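Gemüse länger frisch halten: meine Tipps aus der Küche

von Birsen Toprak

Seit vielen Jahren kaufe ich das Gemüse einmal in der Woche ein, und früher habe ich davon leider viel weggeworfen. 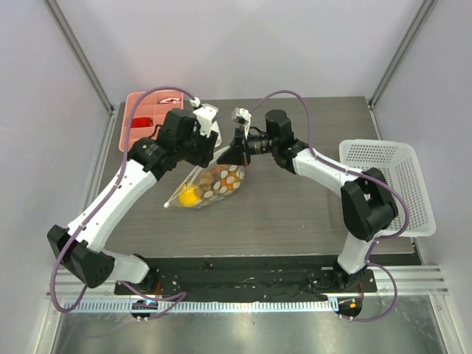 Der größte Feind ist die Feuchtigkeit. Wenn ich vom Markt komme, mache ich zuerst jeden Beutel auf und lege ein Blatt Küchenpapier hinein. Das Papier wechsle ich nach zwei Tagen. Gewaschen wird bei mir erst kurz vor dem Kochen.

Möhren und Radieschen
Das Grün schneide ich sofort ab, es zieht sonst das Wasser aus der Wurzel. Die Möhren kommen in ein feuchtes Tuch und dann in das unterste Fach. Ein Bund von 500 Gramm bleibt so bei mir fast drei Wochen knackig.

Tomaten
Nicht in den Kühlschrank, dort verlieren sie den Geschmack. Ich lege sie mit dem Stielansatz nach unten auf einen Teller, und zwar nicht neben die Äpfel.

Kräuter
Petersilie und Dill stelle ich in ein Glas mit wenig Wasser, wie Blumen. Basilikum mag die Kälte nicht und bleibt auf der Fensterbank. Im September, wenn meine Schwester mir zu viel aus ihrem Garten in Sedeck bringt, hacke ich alles klein und friere es mit etwas Olivenöl im Eiswürfelbehälter ein.

Kartoffeln und Zwiebeln
Beide wollen es dunkel und luftig, aber bitte getrennt. Meine Kartoffeln liegen im Keller in einer Holzkiste, mit einer Zeitung zugedeckt. Grüne Stellen schneide ich großzügig weg, und bei langen Keimen kommt die ganze Kartoffel in den Kompost.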